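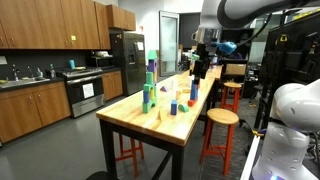 # Chapter 12: How Walls Carry Weight

Every building presses down on the ground beneath it. This chapter follows that load from roof to footing — first through solid walls, then through openings. The old market hall at Skerner, with walls over 2 feet thick, is used throughout. You will need the load tables from Chapter 11.

An arch turns a downward push into a sideways one, so its supports must resist spreading.

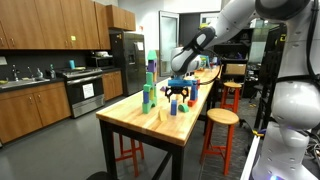
One mason at Rudari remarked that an arch never sleeps, and that he always looked at the side walls first. Section 13 returns to his point.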